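Bergeron House Residents' Meeting - Minutes
October 17, 2019, in the ground floor lounge

The meeting opened a few minutes behind time, as the kettle was slow and it seemed unkind to start without tea. A good turnout, and a warm welcome to the new household in Flat 28.

Minutes of the August meeting
Agreed as a fair record, with one change: the spare key for the bike store hangs in the laundry, on the hook by the door.

Lounge wastebasket
This took up most of the evening, and a very pleasant talk it was. Since the summer the lounge has had a little bucket for wrappers and packets, and several people said how much nicer the room is to sit in. The trouble is that it has no fixed day for emptying, so it either gets done twice or is left for a week. After some back and forth it was agreed that each floor will take a month in turn, starting with the second floor, and that the rota will go up beside the notice board. Wrappers and soft plastic only, please - tea bags and fruit peel go in the kitchen bin, where there is a lid.

A larger bin from Cleson was suggested at $28. Most of those present were fond of the bucket we have and felt a bigger one would only be emptied less often. Left as it is for now.

Lounge furniture covers
The question of washing the covers came up again. Agreed to do them on a cool wash, one at a time so that the room is never quite bare, and to dry them on the line when the weather allows. Flurero's quote for having them cleaned was $883, and the meeting was quite happy to say no thank you.

House fund
The balance stands at $944. Of this, $5 was spent on liners, and the receipt is in the folder.

Any other business
The Bokura market is asking for cake tins and jam jars, clean and with lids if at all possible. A box has been put by the front door.

The meeting closed with thanks to everyone who stayed to wash the cups.
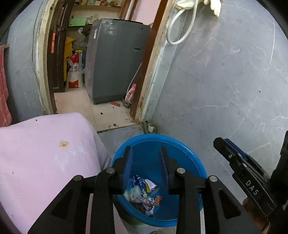 Item 2: the blue bucket, with wrappers in the bottom.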